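Progress Report to the Turkomley Fund
Play Kitchen and Table Skills Room, Erkgate Family Center
August 27, 2020

Dear friends at the Fund,

I promised you a proper update before the end of the summer, and I am glad to say there is plenty to put in it. When you agreed to support the room back in the winter we had a bare space at the end of the hall, a list of things we hoped to buy, and a lot of opinions about shelving. The shelving took longer than it should have, and I will come to that, but the room is set up and the first round of sessions has been run.

You will remember that the grant was to cover the furniture, the kitchen things and the first ten weeks of supplies. The furniture came from Truren in two deliveries. The second was short one set of shelf brackets, and we spent most of June with the bowls and pans stacked on the floor along the wall. Truren sent the missing set at no charge once we reached the right department, and they were very nice about it. The shelves are up now, low enough that a four-year-old can put a bowl back without help.

I want to say a little about the bowls, because we went back and forth on them more than on anything else. The original plan was for plastic ones, which are light and cheap and come in cheerful colors. A few of the parents felt strongly that the children should handle the same sort of thing they see at home, and in the end we bought stainless steel. They are noisier, I will admit that freely, and the first morning sounded like a marching band. But they clean up beautifully, they stack well, and the children seem to take the work more seriously with a real bowl in front of them.

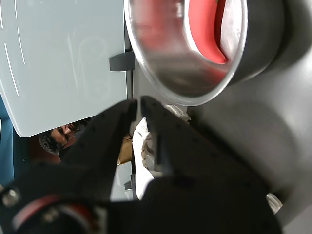
Sorting and filling have become the heart of most sessions. We put out a mix of things, some from the play food box and some from the scrap box, and the children decide what goes where. At first we gave them a system – vegetables in one place, paper in another – and then we noticed that the sorting they made up for themselves held their attention far longer. One group spent most of a morning putting together a soup, and it would have been a shame to interrupt them. We still go back to the system at tidy-up time, so everything can be found again the next day.

Tidying up was the part of the plan I worried about most when I wrote to you last year. I thought we would end up doing it ourselves after everyone had gone home. We now stop 10 minutes before the end of each session and do it together, and on the good days it gets done with time to spare. On the other days it does not, and I would like to try picture labels on the shelves to see if they help. The labels are not in the budget, but we have a printer and a stack of card, so please don't take this as a request.

Now to the numbers. In this first round 47 families signed up, against the 49 places we told you we could offer. The two open places were both on the early session, and I think moving the start back half an hour would fill them. We have $500 left in the supplies line. With your permission I would like to hold on to it for replacing the small things, which do wander off in pockets, and for a second set of bowls so that two tables can work at once.

There is one item I have to report as not done. The rug from Ursu was the wrong size for the reading corner and has gone back. We have not settled on another, and for now the corner has cushions from the old playroom. They are faded but comfortable, and there has been no complaint from anybody sitting on them.

The next round of sessions starts in October. Before then we will wash everything, go through the play food and throw out whatever is cracked, and tighten the table legs, a couple of which have worked loose. I will send the full accounts with the next report, along with the receipts from Truren and the refund slip for the rug.

With warm thanks from all of us at Erkgate, and please do come and visit whenever you are able,

The Room Coordinator
Erkgate Family Center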